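FOR IMMEDIATE RELEASE

Bevamari Holiday Park opens lakeside section with 75 new pitches

Bevamari Holiday Park has completed the first phase of its expansion on the eastern shore of Lake Ekel. The new section adds 75 serviced pitches for touring caravans and motorhomes and brings the total capacity of the park to 894 units. Bookings open in October for stays in the following season.

Each pitch has a gravel hardstanding, a 15-amp electrical connection, fresh water and a gray water drain. Pitches in the two rows closest to the shore are restricted to vehicles under 3000 kg because of ground conditions. Dogs are permitted in all rows except the one adjoining the swimming area.

Groundworks and drainage were carried out by Karppinen. Surface water from the access road is directed to a planted retention basin and does not enter the lake. Road lighting is low-level and switches off at 11 p.m.

Reservations for the new section will be handled through Metis, the booking system already used for the park's cabins. Guests can select a specific pitch at the time of booking without an additional charge. Existing seasonal contracts are not affected.

A second phase, consisting of a service building with showers and a laundry room, is subject to planning approval. No opening date has been set.

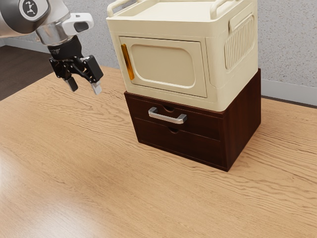
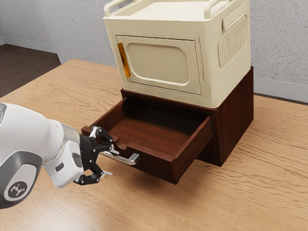
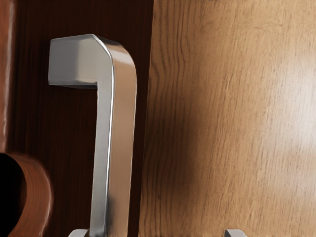
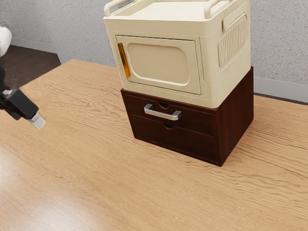 Last image: two-drawer cabinet in dark wood with a cream-colored storage box on top.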